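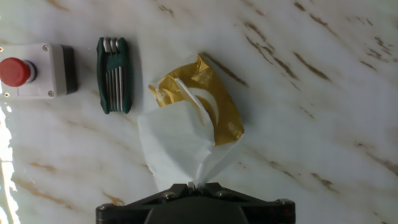
What's the best way to clean a polished marble-look tabletop that has tools sitting on it most of the day?

Wipe it with a soft damp cloth and a drop of dish soap, then dry it right away. Put a mat down wherever metal tools get set.

cokdale_bench
Joined January 2020
Posts: 280

Asking for my own table. It's glossy white with tan and brown veins, and it gets used for everything. Right now there's a green folding hex key set on it, a stop button box and a gold foil packet with a tissue hanging out. I can't tell if the top is real stone. It came with the house.

firkus2
Find out what it is before you put anything stronger than soap on it. Vinegar will etch real marble. Look at the underside. If the veins don't go through, it's probably a printed or laminated top.

mornikshop
I've used glass cleaner on mine for years with no trouble. I think people worry too much about this.

firkus2
Is yours real marble?

mornikshop
No, it's a Vandenberghe laminate. Fair point.

graylathe
The hex keys would bother me more than the cleaner. A folding set is fine while it's closed, but open it up and drag it across and you'll get a line in the shine. I keep mine on a rubber drawer liner.

mornikshop
Disagree. A folded set in a plastic or rubber body won't scratch anything. Grit under it will. Sweep first, then wipe.

graylathe
Grit is worse, sure. I'd still use the liner.

cokdale_bench
Checked underneath – no veins, just a brown board. So not solid stone. Can I polish out a dull spot?

firkus2
Not on a laminate. 2,000 grit paper works on stone if you keep it wet, but on yours it will go through the finish. Leave the dull spot alone.

cokdale_bench
OK. Soap and water, and I'll pick up a liner.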